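The little window and the big clamp

Gallery added April 1, 2022

I've been meaning to put these up for ages! They go with the miniature house Liesl Mayrhofer and I started last September – the one we call Kollár, after the street it's (loosely) based on. It needs 12 windows in all, and this page is all about windows and clamping, so if you came for the roof shingles you'll have to wait a bit.
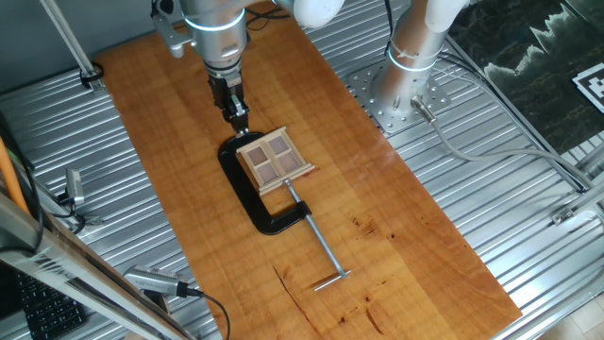

Windows are my favorite part of any small house and also the slowest. I like a plain cross in the middle, four panes and a bit of a sill sticking out at the bottom, and I always end up laying the piece on top of the C-clamp first to see how much room I've got in the opening. The clamp is way bigger than the job calls for, I know. Otakar Jurčo keeps telling me to get a set of the tiny Brondetti ones, and I keep spending the money on wood strips.

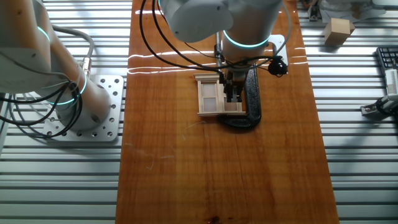

The window on the big board – I do love that grain.

Anyone who wants to try this: go easy on the screw. Thin strips will bow before you feel any real pressure, so I give the handle a little turn, look at it from the side, and wait. My glue wants 30 minutes before I dare touch anything.
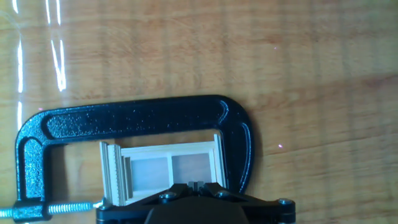

Window in the clamp, with the little swivel pad up against one side.

Liesl wants the frames painted dark green and I want them left pale, so that argument is still going.

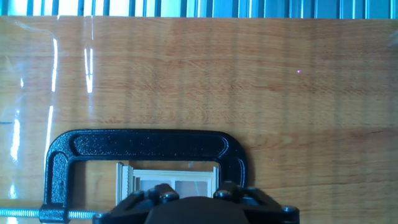
If she wins I'll do 2 thin coats and sand in between. Next up are the shutters, and I've already cut 50 slats for those – more pictures when they look like something!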